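4 Kitchen chores: preparing the sink station

This section is for users who want to try the Dikow two-arm kit on dishes at home. Please read it to the end before you switch on the arms. The assembly of the base is in section 3.

4.1 What you can expect

Many customers write to us and ask if the machine can already do the washing up. The answer today is: a part of it, slowly, and with a person next to it. In the January trials in Skirnerdale, Jayanthi Palaniappan and Gitau Koech recorded 262 attempts to take one object out of a sink and put it on a rack. Steel bowls went well when they stood upright. A bowl lying on its side was much harder, and clear plastic bottles were the hardest of all. The full table is on page 53.

Scrubbing is not supported in this version. The arms can hold a brush, but they do not know if a plate is clean.

4.2 Before the first run

1. Set the main switch to OFF and wait until both arms are at rest.
2. Remove knives, glasses and thin porcelain from the sink and from the counter next to it.
3. Empty the water from the basin. Leave the drain open.
4. Turn the faucet head to the middle of the basin. If it is a pull-down model, check that the hose is fully back in its place.
5. Move loose cloths away from the working area. The software often takes a cloth for a flat part of the counter.
6. Lead the cables down along the arms and fix them with the clips from bag 3. A cable must never hang in the basin.

Note: Light from a window changes during the day. If you teach the station in the morning, repeat step 8 in the evening – reflections on steel move and the arms can miss the edge of a bowl.

4.3 Teaching the station

7. Start the Ino program and choose "Sink".
8. Move each arm by hand to the left and right front corner of the basin and press SAVE at each corner.
9. Put one bowl in the basin, upright. Choose "Pick one" and keep your hand near the stop button.
10. When three picks in a row are good, add a second object. Do not start with a full sink.

CAUTION: The arms are not protected against water. Never open the faucet while the power is on, also not for a short moment.

CAUTION: Children and pets must stay out of the reach of the arms at all times.

4.4 If the pick fails

If the arm closes beside the object, repeat step 8. If the object slips, lower the speed from 4000 to the next value in the list. If the arm stops and the lamp is red, write down the code and send it to Cinzia Messina at our support desk, who answers also on Thursday evenings.

Everything else in a real kitchen, like chopsticks in a holder or a pile of bowls in the rack, should for now be left to your own hands.
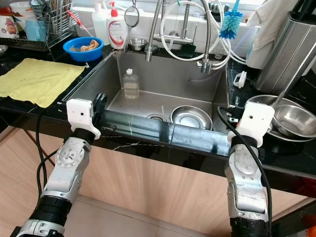
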